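Pretgate Players Board > Strings and Setup > Humidity control for acoustic guitars in storage

stindasora_moderator
Members are reminded that questions on seasonal storage belong in this thread. The previous guidance, posted in October, recommended that solid-top instruments be kept in a closed case with one humidifier pack. Comments on that guidance are welcome.

Hsu
I must register a disagreement. One pack is insufficient for a dreadnought case in a heated apartment. I have used 2 packs per case for five winters, one at the headstock and one in the sound hole, and my readings have remained steady. The Gikelum hygrometer I use was calibrated with the salt method before each season.

gridley_low_e
The position of the case should also be considered. Mine remains in the bedroom, against an interior wall and well away from the radiator – a change that did more for my readings than any additional pack.

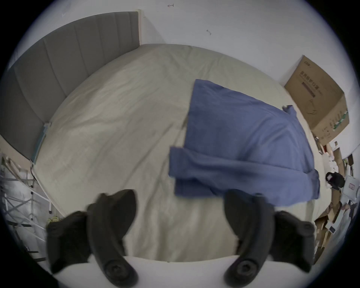
Hsu replied that an interior wall could not make up for dry air, and asked whether the readings had been taken inside the case or in the room.

gridley_low_e
Inside the case, at the neck support. I accept that my building is less dry than most. I do not accept that every member should purchase twice the supplies.

capo_at_four
A repair for a cracked top was quoted to me at $200. Some 20 dollars in packs each winter is a reasonable expense by comparison.

stindasora_moderator
The guidance will be amended to state that one pack is a minimum. Members are asked to post case readings with the size of the instrument.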